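Puston opened its Haddale site to visitors for one afternoon in October, and I went mainly to see whether "easing the load on staff" means anything there. It's the phrase on the invitation. It was also on the lanyard.

We were 17 visitors in two groups. Ours was led by Kastriot Kelmendi, who has worked on the floor for 13 years and was a packer until the sorting line went in. He was good company and a bit careful with his answers. The old packing hall had 27 people on the day shift, he said. When I asked how many it has now, he told me most had "moved across" to other jobs.

One of those jobs is teaching. A person takes a gripper in each hand and does small table tasks, and the recordings go toward training the machines. The target on the wall was 1063 recordings for the month. 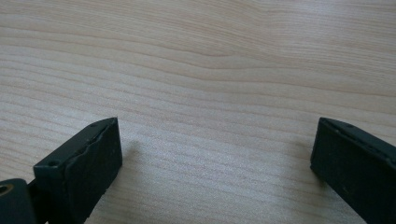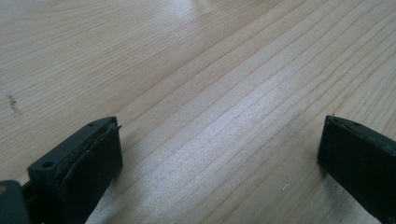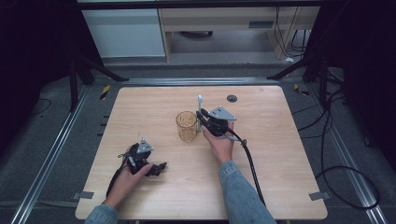 The teaching table at Haddale. The amber cup is in the last picture; the first two are gripper views of the tabletop.

I asked Vesna Bošković, who plans the shifts, whether the teaching work pays the same as packing. Same hourly rate, she said, but no night premium, as there are no nights. So less money for some. She also said backs are better and wrists are worse, and I give her credit for saying it with the Puston press man standing next to her.

What I couldn't get from anyone was what happens once the machines have learned enough. Kelmendi thinks there will always be a new object to teach. Maybe — but the people I know at Tomić heard the same thing before their line was cut back.

Coffee was decent. The next visit is to Brastano, if they'll have us.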